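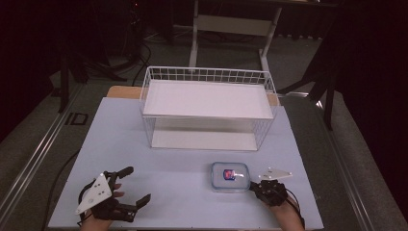 Zodwa Cele wrote to me that her grippers lose small boxes at the moment of lifting, and she wanted to know if she should buy stronger motors. My answer to her was no, not yet. First look at the pads and at the cable, then spend money.

These tips come from our shared workshop, where we build hand-held grippers and practise with them on kitchen things before we let any arm do the same task.

Pads. A smooth lid is difficult to hold. Cut the pad a little wider than the finger and glue it with the finger closed, so both sides meet flat. Wipe it with a damp cloth before each session. I tried the ready-made pads from Clullolico and they are good, but a piece of old bicycle tube does nearly the same job.

Cables. Leave a loop at the wrist and let the rest run along the outside of the forearm. Our first cable was 550 mm and it pulled on the hand each time I reached to the back. The new one is 960 mm and I forget it is there. Do not fix it to the board.

Marker plates. If you use plates with dots for tracking, screw them, do not use tape. Tape creeps. After you change a plate you must calibrate again, also when it looks the same as before. 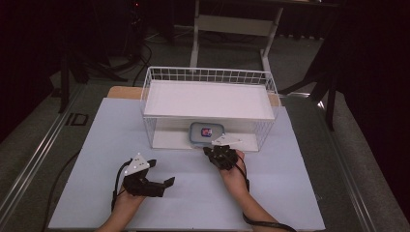

When you put a box in the lower part of a wire shelf, go in with the fingers already closed and the wrist low. I scratched the rim many times before I learned this. Practise slowly, perhaps 4 times with each hand, and only then at normal speed - the slow ones show you where the elbow goes.

Choose a box with a lid that closes well and put something light inside. An empty box slides away too easily, and a heavy one makes the wrist tired.

Storage. Hang the grippers with the fingers open. Radomir keeps his closed with a rubber band and the springs became weak by January.

Screws. We mark each one with a drop of nail varnish after tightening. If the line is broken, the screw has moved. Charmaine Moodley uses thread glue from Plandberg for this, but then you need heat to open it again, and I open mine often.

Next I will write how to clean the finger joints without taking out the spring.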